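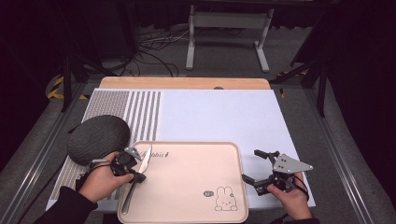
We got to Tremville a little after nine in the morning, which gave us time for tea and a sesame ring on the station steps before the open day started. I'd been wanting to see the Yüksel cheese dairy for ages! My aunt used to bring their aged white cheese back in her suitcase, wrapped in so much newspaper that it came out looking like a parcel of fish, and I've never found anything quite like it in a store.

The dairy only opens to the public in October, once the busiest milk months are behind them. You sign in at the gate, get a hairnet and a pair of blue shoe covers, and then wait in the yard until there are enough of you for a group. Ours was led by Kadir Erdem, who has made cheese there for 30 years and talks about curd the way other people talk about their grandchildren.

We started at the milk intake. Most of the milk comes from farms in the Nesedell valley, and every delivery is tested before it goes anywhere near a vat. The sheep's milk was the one I kept asking questions about. It's so much richer than cow's milk, and Kadir let us taste the two side by side (the sheep's milk is almost sweet, with a little bit of a hay smell, and I would happily drink it for breakfast).

Then came the vat room, warm and steamy and LOUD. The rennet had gone in before we arrived, so we got there just as the curd was ready to cut. Kadir pushed a flat blade into it at an angle and lifted, and it split in one clean line with clear whey running into the gap. He waited another few minutes anyway. "It can be ready and still be better if you leave it," he said, and went off to check a valve.

After cutting, the curd is ladled into cloth, folded over, and weighted down. We each got to fold one. Mine was lumpy. The woman next to me had obviously done this before and made a perfect square, corners and all, and I'm still a bit jealous.

My favorite part was the aging cellar. You go down 97 steps (there's a sign at the top telling you so, and I felt every single one on the way back up) and the air turns cool and smells like wet stone and butter. Shelf number 339 is the last one, right at the end of the tunnel, and that's where they keep the wheels that nobody is allowed to touch until spring. The youngest cheese they sell spends three months down there. The older ones go a deep straw color and get tiny crunchy crystals, and those are the ones my aunt used to carry home.

Tasting was at long tables in the old stable. Tuncay Toprak runs this part, and he had paired everything with something local: quince paste with the youngest, walnuts with the middle one, and a dark chestnut honey with the oldest. The honey was so good that I forgot to write down who makes it. If you go, start at the mild end and take your time, as the strong ones really do take over.

A few practical things. The Kotusora bus stops right outside the gate but doesn't run often in the afternoon, so check the return time when you get off. Wear warm socks for the cellar. The shop takes cards, and they'll vacuum-pack whatever you buy. Lunch is a simple plate of bread, tomatoes, olives and cheese, and you can eat it outside under the plane trees if the weather holds, as it did for us.

I came home with a wedge of the aged white, a tub of fresh curd cheese, and a bag of the whey crackers they bake on site. The crackers didn't make it past the second bus stop. The aged white is going to my aunt, wrapped in newspaper.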